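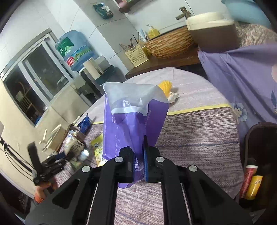 Zwei Handgreifer bei der Arbeit, zwischen den Backen eine lila Tüte.

Was kostet eigentlich so ein Greifer? Neues aus der Beschaffung

Liebe Leserinnen und Leser, zum Jahresanfang kommt bei uns in Golleck immer die Zeit der Tabellen, und weil mich nach dem letzten Rundbrief gleich mehrere von euch gefragt haben, wie wir unsere Geräte planen und bezahlen, nehme ich mir diesmal etwas mehr Platz dafür. Holt euch ruhig einen Kaffee, es dauert ein bisschen!

Bis zum Sommer möchten wir den Bestand auf 12 Handgreifer bringen, damit die Gruppen in Trodby und Flosavside nicht mehr ständig untereinander tauschen müssen. Einige Geräte haben wir schon, 9 kommen neu dazu. Das Angebot der Firma Gagnon liegt bei 2.954 Euro für die Greifer selbst, und für Zubehör und Verschleißteile haben wir noch einmal 1.010 Euro eingeplant. Der zweite Posten hat in der Runde für die meisten Rückfragen gesorgt, und ich verstehe das gut – wer kauft schon gern Schrauben und Gummi, wenn man für dasselbe Geld ein weiteres Gerät haben könnte?

Murray Landry, der bei uns die Werkstatt betreut, hat sich trotzdem durchgesetzt. Die Polster an den Fingern nutzen sich ab, gerade wenn viel mit Folie und knisternden Verpackungen geübt wird, und die Gelenke wollen regelmäßig nachgezogen werden. Im vergangenen Jahr haben wir Polster einzeln nachbestellt, jedes Mal mit Versandkosten, und zweimal stand eine Gruppe deshalb einen ganzen Vormittag still. Diesmal bestellen wir einen Satz auf Vorrat, dazu Ersatzkabel in zwei Längen. Die Kabel hatte ich im ersten Entwurf schlicht vergessen, danke an alle, die mich (sehr freundlich!) darauf hingewiesen haben. 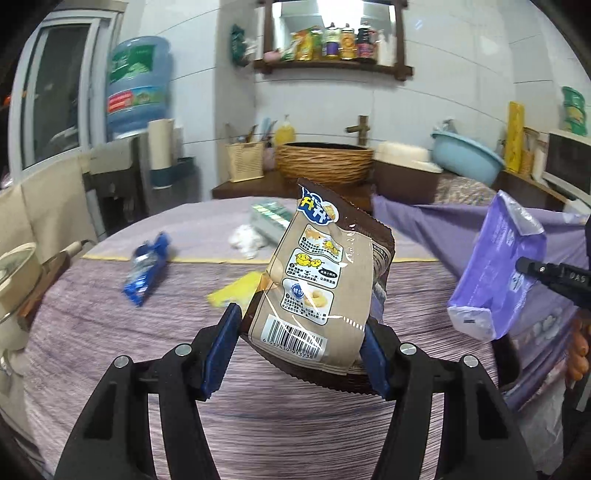
Blaue Polster an den Fingern, dazwischen eine Snacktüte am unteren Rand gefasst.

Ein Wort noch zu den Aufgaben, denn auch die kosten Geld, wenn auch nicht viel. Gearbeitet wird mit dem, was in einem Haushalt so herumliegt: Snacktüten, Taschentücher, Gläser, Schachteln. Rosaire Robichaud hat vorgeschlagen, dafür keinen eigenen Posten anzulegen und die Sachen über die normale Haushaltskasse laufen zu lassen. Das finde ich vernünftig, bitte hebt aber die Kassenzettel auf und schreibt den Ort dazu, sonst sitze ich im Dezember wieder da und rätsle, ob die Kekse nach Trodby oder nach Flosavside gehörten.

Offen ist noch die Frage der Koffer. Gagnon bietet passende Transportkoffer an, die mir ehrlich gesagt zu teuer sind, und Murray möchte es erst einmal mit Werkzeugkisten und zugeschnittenem Schaumstoff versuchen. Wenn jemand von euch noch stabile Kisten im Keller hat, freut er sich über eine kurze Nachricht.

Die Bestellung geht Ende Januar hinaus. Wünsche für Kabellängen oder zusätzliche Polster nehme ich bis dahin gern entgegen, am liebsten per Mail, zur Not auch auf einem Zettel in meinem Fach. Verteilt wird dann zuerst nach Flosavside, dort ist der Bedarf im Moment am größten, und Trodby folgt mit der zweiten Lieferung.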